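Jutuso keeps its small keyboard phone alive

Jutuso will sell its keyboard phone for one more year, with a new battery that you can change by yourself. The memory holds 500 messages and 1,000 contacts.

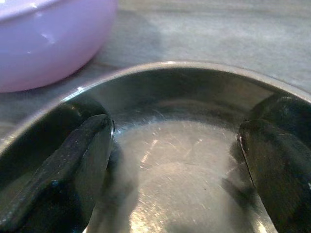
Steel bowl, seen from just over the rim.

Many buyers are older people, and they like real keys - also the loud ringing. The phone has two SIM slots and a simple radio. 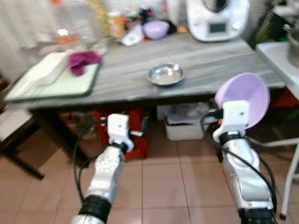 The charger is the old round type, so please keep yours. Sales start in June.

Manon Fraser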